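Swift boxes and the eaves problem

The Tiltberg survey logged 2,849 swift nests last season, of which 911 were in purpose-built boxes. Most of the rest were under old eaves, and re-roofing closes those gaps a few streets at a time.
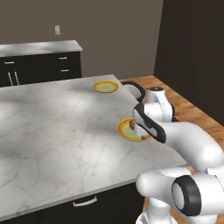 Box height matters less than the approach. Birds need a clear drop below the entrance, and at Ashby 62 boxes hung above porch roofs drew no pairs in four seasons. The same model on bare gable walls filled steadily – a few by the second May.

Stutar now builds a nest chamber into a hollow brick. The unit needs no upkeep, but it has to be ordered before the wall goes up.

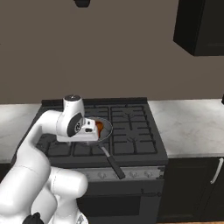 A robotic arm above a frying pan on a gas range.

Tiltberg plans to reach 1,000 boxes before the next count. Recorded swift calls will be played at new sites from early morning.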